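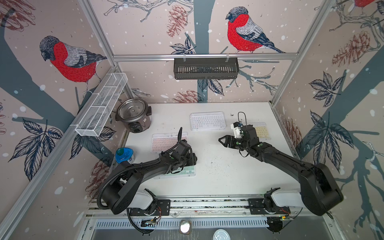 Cuatro teclados inalámbricos en tonos pastel comparten mesa con una arrocera plateada, sobre un fondo de pájaros de pecho rojo.

El color vuelve al escritorio

Durante años compré teclados negros sin preguntarme nada. Venían con el ordenador, o los heredaba del compañero que cambiaba de puesto, y acababan todos igual, con las letras gastadas y una capa gris entre las teclas que prefería no mirar demasiado de cerca. El primero que elegí yo, con intención y hasta con cierta ilusión, fue un verde menta pequeño que vi en una papelería de barrio, entre libretas de espiral y botes de témpera. Lo llevé a casa en la bolsa del pan. Sigue funcionando, aunque la barra espaciadora hace un ruidito de bisagra vieja al que ya le he cogido cariño.

Me acordé de él al ponerme a escribir sobre la moda de los teclados pastel, que lleva un par de temporadas colándose en las casas por la puerta de atrás, es decir, por la mesa de la cocina. Ahí es donde trabaja, estudia o rellena formularios mucha gente que no tiene despacho ni lo va a tener. El blanco, el rosa palo, el menta y el amarillo crema son los cuatro tonos que más se repiten, y no es casualidad que recuerden a las vajillas de nuestras abuelas o a los azulejos de un baño de los de antes.

Alina Chiriac lleva seis años al frente de Stustness, un pequeño estudio de interiores dedicado sobre todo a pisos donde cada metro sirve para varias cosas. Recibe con café y una bandeja de rosquillas, y tarda un buen rato en llegar al asunto, lo cual se agradece. «El teclado es lo que más tocas en todo el día, más que el pomo de la puerta, más que la cuchara», explica. «Y la gente se pasa tres semanas escogiendo el pomo».

Su consejo para quien duda es mirar antes la pared que la mesa. Con una pared lisa, cualquier pastel queda bien y el rosa lo agradece especialmente. Con un papel pintado de mucho carácter – pájaros grandes, ramas desnudas, piñas, puntitos de nieve, ese invierno un poco de cuento que a ella le encanta – conviene una superficie blanca, tranquila, y sobre ella uno o dos toques claros que no discutan con el dibujo. El amarillo crema, dice, es el más agradecido junto a un rojo fuerte. El menta pide algo verde cerca, aunque sea una maceta.

Luego está la cuestión de la convivencia. En una cocina, el teclado va a vivir al lado de la arrocera, de la tetera, del aceite, y ahí los modelos inalámbricos y pequeños ganan por goleada, porque se levantan con una mano cuando hay que poner los platos. Una arrocera con la tapa de metal cepillado hace además buena pareja con los tonos suaves; el plateado los enfría un poco y evita que aquello parezca una caja de peladillas. Eso sí, mejor separar los dos mundos: el vapor hacia un lado, las teclas hacia el otro, y al menos un palmo de por medio.

Y las migas, claro. Sobre una mesa blanca se ve todo, hasta la más pequeña motita oscura, y no conozco cocina habitada que se libre de ellas. En mi casa se barren con una brocha de repostería ya jubilada, que entra de maravilla entre las teclas si antes se pone el teclado boca abajo y se le dan unas palmadas suaves. Para las manchas basta un paño de microfibra apenas húmedo, con el teclado apagado, y los bordes de las teclas se repasan con un bastoncillo. Los blancos y los rosas requieren más constancia; yo les dedico unos ocho minutos cuando pongo la radio después de comer, y no siempre.

Alina guarda en el estudio un teclado de cada color y los va cambiando según el mes. El menta sale en julio, con las ventanas abiertas, y el crema cuando empiezan los guisos. Le pregunté cuál se llevaría si solo pudiera quedarse uno y se puso a moverlos por la mesa, el rosa delante, el blanco al fondo, otra vez el rosa. Cuando me terminé el café todavía estaba en ello.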